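Narrow fingers, soft food: Bresari vs. Kirura, part two

21 October 2023

Part one covered the mounting plates and the cabling, and ended with both grippers producing acceptable results on foam blocks. Foam is forgiving. It springs back, it doesn't shed, and every block from the same sheet has the same height. I moved to food this week.

The two grippers are unchanged. The Bresari is electric, parallel, with position and force limits set separately in the controller. The Kirura is also electric and parallel, but its force setting is a percentage of motor current with no calibration table in the manual. Both have narrow black fingers from the same print file, so the contact area is the same. Arm, tool speed and approach height are also the same for both.

The first thing I had to fix was the close command. On foam I had been closing to a fixed width and letting the block absorb the error. A slice of sponge cake does not have a reliable width, and a fixed close either misses or cuts a groove. I changed both programs to close slowly until a threshold is reached, then hold position. The Bresari reports contact as a digital flag. The Kirura does not, so I poll the current at the controller's default rate and compare it to a baseline taken during free travel. It works, but the baseline drifts as the gripper warms up. I now retake it before every pick, which adds a fraction of a second and one more thing to forget when copying programs.

Final numbers: 327 picks in total, 300 of them counted. The other 27 were setup picks and were dropped before I looked at any results. Of the counted picks, 61 left a mark on the cake that I could see without a lamp. Most of those came from the Kirura, and most of the Kirura's came from the stretch before I started retaking the baseline. I should have split the log at that point and did not, so I am not going to quote a per-gripper rate. The rerun will have one.

Drops were rare with either gripper. Marks are the harder problem, and they depend on approach depth more than I expected. If the fingertips go too low, they scrape the table and the current reading rises before they have touched the cake. If they stay too high, they pinch only the top edge, and a soft top tears. The usable band is narrow enough that I stopped trusting the taught height and started touching off the table at the start of each batch.

Birthe Bach, who read a draft of part one, asked why I don't use a suction cup. I tried a small bellows cup from Kjærgaard in February. It held plain, flat tops and leaked on anything with ridges. It may come back for a part three if I find a softer lip.

The place target is a shallow plate with a raised rim. The rim matters for the release, as the fingers need room to open without touching it. I had the opening width at maximum by habit and cut it to a little more than the cake. 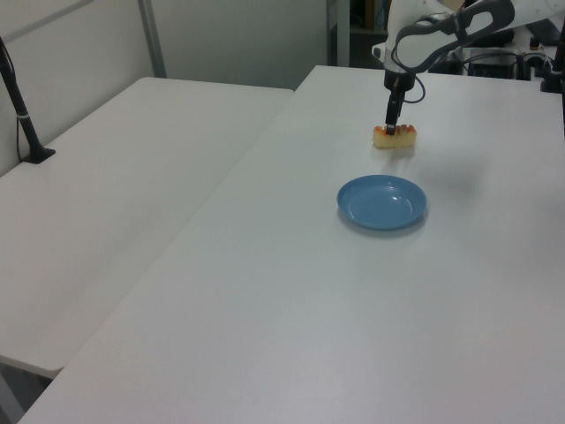

Fingers on the cake, plate in front. White tabletop, light blue plate.

One note on the controller. The Iltgate logs every I/O change with a timestamp, which is useful, but it writes to a buffer that holds 1,616 entries and then overwrites the oldest without a warning. Polling the current fills it quickly. I lost the start of one batch before I noticed. The fix is to export after each batch, or to turn off logging for the analog channel and write your own values to a file. I do the second.

For the rerun I want the same number of picks per gripper, baseline retaken from the first pick, and the cake cut from one tray. I also want to swap the finger pads for something softer on both, but as a separate run. The program for the Bresari is clean enough to post. The Kirura one still has my test offsets in it and will follow once I have taken them out.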